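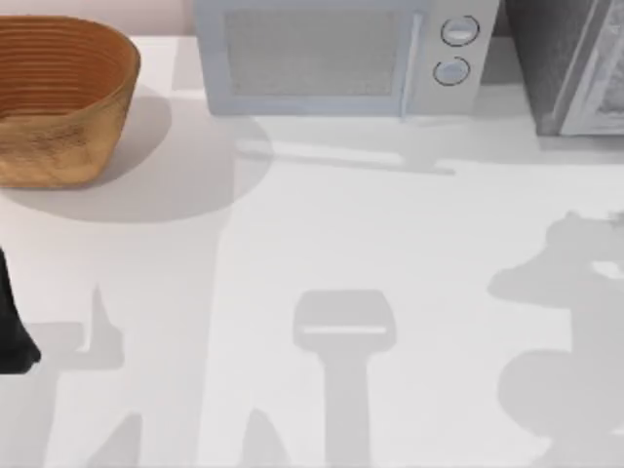
About Dridby Children's Centre

Dridby Children's Centre is a nursery, an after-school club and, on most mornings before nine, a place where grown adults look for one small glove. We opened with 10 children and a borrowed piano. We now have places for 125, aged from six months to 11 years, and the piano has been asked for back twice.

The building used to be Gakinstead Infants' School, which closed when the village decided to stop having infants. It has since changed its mind. We took on the lease, replaced the boiler, and kept the tall windows, the parquet floor and the very low coat pegs.

What we do

Nursery children are in three rooms by age, each with its own garden door. They go outside every day. We have a large supply of spare waterproofs and a relaxed attitude to mud, and we suggest you send your child in clothes you were never fond of.

The after-school club collects on foot from Lewis Road Primary. Homework can be done in the quiet room, which is quiet until half past four. Tea is at five and is cooked here. The menu goes up in the entrance hall a fortnight ahead so that children can object in good time.

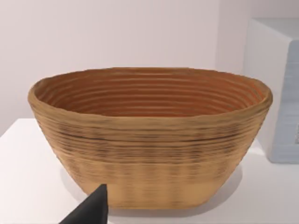
A bowl on a white tabletop.

Who we are

Gudrun Eklund founded the centre and still runs it, mainly from the corridor. Marisol Magaña leads the baby room and Ignacio Villalobos the pre-school. Cirilo Ochoa cooks, and will not be drawn on what is in the green soup. Every room has a qualified early years teacher, and all staff hold paediatric first aid certificates.

We are a registered charity and our fees pay for most of what we do. The rest comes from grants, the plant sale and the December fair, which last time raised 1,946 pounds and left us with a great many jars of chutney.

What families say

We ask parents for their views once a year, and we print what comes back.
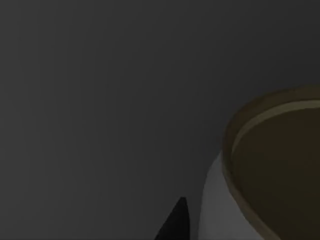

Salim Barasa wrote that the settling-in visits were longer than he had expected and that he had needed them more than his daughter did. He would also like the newsletter to be shorter. So would we – it is under review.

Our neighbours

We share the site with the Bresow Trust, which runs a speech and language clinic upstairs, and with a toy library holding 3,000 items, most of them complete. Centre families can borrow from it free of charge.
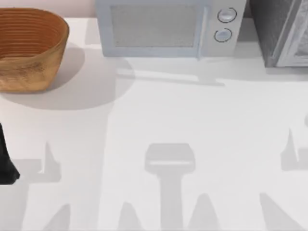

Bowl and microwave, white countertop.

Visiting and opening hours

We are open from 7.45 am to 6 pm on weekdays, all year except bank holidays and the week after Christmas. Visits are by appointment, preferably mid-morning, when everyone is awake. Please use the side gate and close it behind you, including the second bolt. Parking in front of the building is for drop-off only.

The waiting list for the baby room is long and the one for pre-school is not. To put your child's name down, ring the office or pick up a form in the entrance hall.

Page last updated 17 October 2024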